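Community Help > Shipping and Mail > Small Parcels
Last updated 10 September 2019

Cheapest way to mail a box of small odds and ends?

Flidik
I swap little things with a pen friend in Watcombe and the postage has gone up again. The last parcel cost more than what was in it. I used a Kaplan mailer, which is rigid and heavy for its size. Is it worth switching to a padded envelope, or will things get crushed? Nothing I send is valuable, but some of it is breakable.

kokley79
Weigh it first. A kitchen scale is fine. Most people guess high and buy too much postage. If you are just over a weight step, take one thing out and send it next time.

For small items I still use a shallow cardboard box – padded envelopes go through the sorting machines and anything hard inside gets pressed. Lay flat things down first and put breakables in the middle with paper around them.

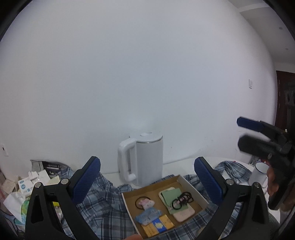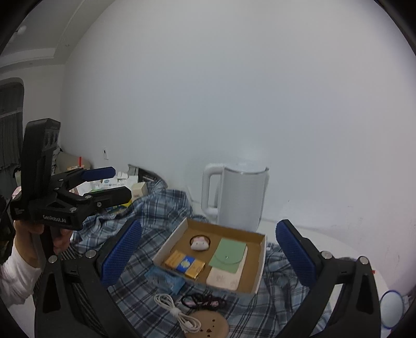 Shallow cardboard, small items inside

Shake it once it's taped. If it rattles, add paper. Write the address on a slip inside too, in case the label comes off. Also check the customs form if it is going abroad. Mine sat for 3 weeks in February over a blank line.

parcel893
Envelope. I have never had a problem.

Flidik
Thanks. Weighed the next one and it was just over the step, so I'll take something out and stay with a box.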